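Traltholm 200 fridge-freezer, two months in

The capacity is listed at 208 liters, freezer on top, and the door seals have held well since October. Set to the middle position, the lower compartment stays within 2 degrees of target – the door shelves run warmer. 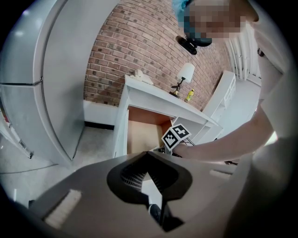 One owner replied that the shelves drift less with the dial one notch higher, at the cost of frost in the freezer.

I see the same frost. Compressor noise is low, with a click at each start. The crisper drawer sticks when full.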